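Home | Station Guides | Spares | Shift Notes | Search

Drusano Kitting Station: Operator's Guide
Section 3. Starting a shift alongside the arms

Before the arms came, kitting meant sitting on a stool and picking small parts out of bins until your neck complained. The arms now do the picking. You do the filling, the checking and the apologizing to the line when a kit is short. Maritza Ccori, who wrote the first version of this section, called it "a promotion to waiter."

3.1 Loading the table

1. Press Hold on the Hundora panel and wait for the steady light. A blinking light means the arms have heard you and are thinking it over.
2. Put one part type in each yellow bin. Boards go with boards, leaded parts with leaded parts.
3. Set the steel tray in the middle and lay a clean sheet of white paper in it.
4. Spread the parts out. A heap is quick for you and slow for everyone after you.
5. Step back behind the floor line and press Resume.

CAUTION: Hands stay off the table unless the light is steady. The arms are slow, but so were you on Monday.

NOTE: Bin labels are handwritten. If you can't read one, ask Rigoberto Quispe. If he can't read it either, relabel it.

3.2 While it runs
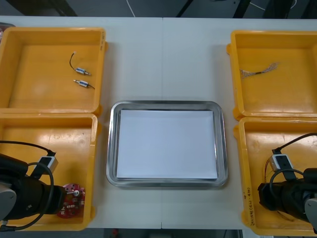
6. Watch the first pick from each side. Boards should be held flat enough to clear the bin rim on the way out. If one catches, press Hold and lower the grip setting one step.
7. Keep cables on top of the arms free to loop. Do not tidy them with tape. Wálter Ñahui has removed the tape twice and would like his December back.
8. Log every stop in Hao, including the ones you caused. Code 3027 is "operator reached in." It is not used for discipline, whatever you heard in the break room.

NOTE: The old target of 100 kits a shift was set for people. It has been withdrawn, and the new one belongs to the station. Your own review covers checks and stops logged. Questions about pay grade go to Chiamaka Ogbonna, who has the actual answer in writing.

3.3 Handing over

9. Press Hold, empty the tray, and tell the next operator which bin is running low.

Drulta Training Office | Contact your shift lead | Back to top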